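Home > Kitchen and Household > Water and Heating
Limescale in kettle after moving – worth getting a softener?

anezka_t
Posted 24/01/2020
We moved to Pladmont in the autumn and the water is much harder than we were used to. The kettle furs up within a fortnight and there is a skin on the tea. The water company's letter gives hardness as 300 mg/l as calcium carbonate. I have been using white vinegar but it smells and I have to boil the kettle two or three times afterwards to get rid of it.
Questions:
Is citric acid better than vinegar?
Do the jug filters do anything for scale or only taste?
Has anyone fitted a proper softener, and would you do it again?
We rent, so I'd have to ask the landlord for anything plumbed in.
Anežka

bcoste
Citric acid, every time. Buy the powder in a bag from the home brew shop or online, much cheaper than the sachets. A heaped dessertspoon in half a kettle of water, bring it nearly to the boil, switch off and leave it twenty minutes. Rinse twice. No smell.
Do it before it gets thick. Once it's flaking off in plates you need a couple of goes.

Evan H
Agree with citric acid in a stainless or plastic kettle. Be careful with anything aluminium.
Jug filters do reduce scale for the first couple of weeks of a cartridge and then tail off quickly in very hard water. The packet says a month but that's for average water. At 300 you are well past average. We were getting through two cartridges a month and I stopped when I added up the cost over a year.

zewditu
I have had a softener for six years, a Wedier twin tank under the sink. I would do it again but mostly for the shower and the boiler. It doesn't help much with the kettle in our house as the kitchen cold tap was left on hard water for drinking, which is what the fitter advised. So the kettle still furs up. Worth knowing before you spend the money.

anezka_t
Thanks, I hadn't realised the kitchen tap would be left out. That more or less rules it out, as it's the kettle and the tea I mind. Shower screen is annoying but I can live with it.

Goster
Don't bother with softeners in a rented place. Get one of the magnetic ones that clips round the pipe. No plumbing, the landlord needn't know. Mine was 99 and the kettle has been noticeably better.

bcoste
Better how? I had one of those on the rising main for three years and took it off when we moved, and in all that time I descaled just as often. If your kettle is better I'd look at whether you've changed something else.

Goster
The scale is softer and wipes out with a cloth. It used to be like concrete. I haven't changed anything else.

Evan H
The usual claim is that they change the form of the crystals, so you get the same amount of scale but it sticks less. I've read trials that say yes and trials that say no, and the ones that say yes tend to have water going round and round in a loop, which isn't what happens in a house. I wouldn't spend 99 on it. Others will disagree.

Goster
They can disagree, I'm the one who cleans my kettle.

Benoit_B (moderator)
Fine, both views noted. We have a long thread on magnetic conditioners already, please carry on there if you want to argue it out. Back to kettles here.

zewditu
On the tea skin: that's the calcium with the compounds in the tea, and it's worse with strong black tea and worse if you let it stand. A squeeze of lemon gets rid of it if you drink it without milk. With milk you are stuck with it unless you use filtered water. I keep a jug filter only for tea and use tap water for pasta and everything else, and a cartridge lasts a reasonable time that way.

anezka_t
That's a sensible idea, I'll try a jug for tea only.
Next question. My aunt is giving us her old enamel kettle for the hob, and I'd rather use that than the electric one. Is citric acid all right on enamel? And does it scale up as badly?

bcoste
It will scale up on the bottom the same as any other. There's no element to catch it, so you get an even layer. Easier to see and easier to deal with, I think.

Evan H
Weak citric acid is all right on sound enamel for a short soak. I would not leave it in overnight. What does the damage is people chipping at scale with a spoon or a knife. Enamel is glass, and once it's chipped to the steel it will rust there and you can't do much about it. If there's a chip inside I'd stop using it for drinking water.
Also never boil it dry. A thick layer of scale makes that easier to do than you'd think, as you look in and it seems there's more water than there is.

zewditu
I'd disagree slightly about short soaks. I leave mine an hour in a weak solution, cold, no heat at all, and it's had that treatment for years with the gloss still on it inside. Heat makes it quicker but it isn't needed if you have the time.

Evan H
Cold for an hour is fine. I meant hot.

stepanek_old_stuff
Check the handle as well. On the wire ones the weak spot is where the handle joins the body. Scale and steam get in there, then it goes stiff, then somebody forces it. Wipe it dry after use. A drop of food-safe oil twice a year does no harm.
And look at the size of the opening under the lid. If you can get your hand in you can wipe the bottom out with a cloth every few days and never need the acid at all. With the narrow ones you can't reach.
Štěpánek

anezka_t
I'll look when it arrives. I think the lid is fairly wide. How would I tell if it will work on an induction hob? Ours is induction.

bcoste
Put a magnet on the base. Steel under enamel should hold it. The other thing is whether the base is flat. Older ones can bow a bit and then they rattle and heat unevenly. Start on a low setting and work up. Full boost on an empty or near empty enamel kettle can crack the coating – ask me how I know.

Goster
How do you know?

bcoste
I did it in July. It went off like a cap gun. 2,000 watts into a cupful of water.

stepanek_old_stuff
For the lid and handle type, this sort is what I'd look for. Domed lid, slim metal handle, nothing fancy. A white one shows tea stains but they come off with bicarb on a damp cloth. Don't use scouring powder, it takes the shine off and then everything sticks.

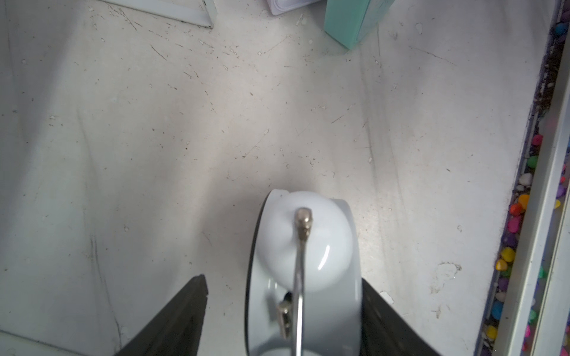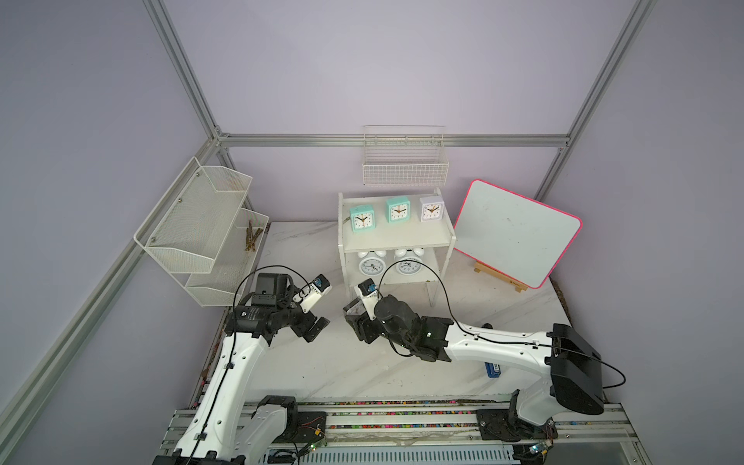

White enamel kettle seen from the top, first picture.

anezka_t
That's very like my aunt's, but hers is blue. I've ordered a bag of citric acid and will do the electric one first while I'm waiting.

Evan H
Wear gloves if you have any cuts on your hands. It stings.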